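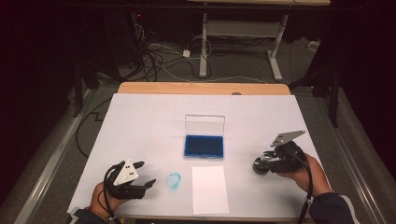

The rubber stamp has outlived every prediction of its death, and I am not convinced that is to its credit. Offices that gave up fax machines and carbon paper still keep an ink pad in the top drawer, usually next to a stamp that says something no one has needed said in years.

Lately it has also become a hobby. Zidodby, a mail-order stationery shop, now lists 1,438 stamps, up from 1,328 last August. You can buy a round one with your initials, a round one with a fern, a round one that says "from the library of" for people whose library is a shelf and a half. The sales copy talks a lot about slowing down. It talks very little about what happens when the ink goes somewhere other than the paper.

And it does go somewhere else. Ask anyone with a white work surface. A blue pad in a clear plastic box looks like the most harmless thing on a desk, and then there is a pale ring on the board beside the sheet, heavier on one side, smudged on the other, while the sheet itself is still perfectly blank. Round stamps are the worst for this. A rectangle at least tells you when it is crooked. A circle hides its mistakes until you lift it, and then you find that half the edge printed and the rest barely touched.

The standard advice is to press straight down, hold, and lift without rocking. Fine. I tried it 38 times with a stamp from Hultovgate and got 7 impressions I would have put on an envelope. The others had a fat dark rim, or a gap, or a second ghost ring where my hand had wavered. Most of the blame is mine, but not all of it. The face of a cheap stamp is not always flat, and a new pad is often so wet that a light tap picks up too much.

Then there is the matter of what goes underneath. Zilerow sells a foam stamping mat, which its catalog calls essential. A few sheets of newspaper did the same job on my table. Something with a little give helps, because a bare hard board punishes any stamp that isn't dead level. But I can't see paying for give when the recycling bin is full of it.

The lid is a bigger deal than the mat. Pads dry out when they sit open, and the hinged boxes practically invite you to leave them that way, lid standing up behind the ink while you fuss with the paper. Close it between rounds. If you are stamping a whole stack of cards, keep the pad in front of you or on the side of your stamping hand, so the loaded stamp doesn't travel across anything you care about.

As for cleaning up, Shawky makes a remover spray that took most of the blue off my board and left a dull patch in its place. Dish soap and a rag did a bit less and cost nothing. Neither one got rid of the ring entirely. I've stopped trying, and I keep a scrap sheet over that corner now.

Would I tell someone to buy a stamp? One, maybe, if they mail enough packages to get tired of writing a return address. Skip the fern. Test it on junk mail for a week before it goes near good paper, and do it on a table you already dislike.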